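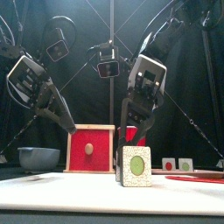 Page last changed: Sun 6 March

Notes to myself for the Herulbridge talk, the one on sorting and putting away small things. If you were in the room you'll notice I skipped half of this. If you weren't, well, this is the whole thing, more or less in the order I meant to say it.

Start with the table. Leave the slide up while people find seats and don't talk over it. Then ask them: if you had to clear this, what would you pick up first? Wait. Really wait, count to ten if you have to! At Pekia I jumped in after two seconds and lost them.

Most people will say the cup. I think it's because it's red and because we all know what a cup is for, you can carry it to the sink in your head. A few will say the bowl, over on the left with its nice wide rim (so easy to get your fingers under). I've never had a room start with the speckled block. Ask why. Somebody always says "I don't know where it lives," and that's my whole first section handed to me for free.

OK, so: things that have a home and things that don't. Tell the kitchen drawer story here. Short version! When I moved to Arkden I unpacked 111 things into one drawer and called it done, and by October I was buying a second can opener. Get the laugh, move on.

Next, the red box. I love this box. Felt on the front, light wood all the way around the edge, and it pulls your eye before anything else on that white top. Talk about how a good-looking box makes us want to put stuff in it, or on it, or behind it. Same thing happens with a nice basket in a hallway. My rule at home is that a box gets a job before it gets a spot. Mail, or dog leashes, or candles, pick one. (Pause. Someone will ask about the "misc" box. Yes, you can have one. One.)

Then color. The cup and the box are both red, so do they belong together? Hands up for yes, hands up for no. It splits the room every time and I don't settle it. Kids group by color, I group by where I'll be standing when I need the thing, and my sister groups by size, which drives me up the wall.

Skip the Aguiar shelf section if we're past the half hour. If there's time, it's just the one point: 300 books on open shelves was fine, 1,000 was not, and what changed was that I quit putting the same book back in the same place.

Activity: tables of 4, hand out the bags, everybody tips theirs out and agrees on where each thing goes. No talking for the first minute. Walk around. Don't help!

Questions after that. Remember to repeat them into the mic this time. And collect the bags at the door, I'm still missing two from Pekia.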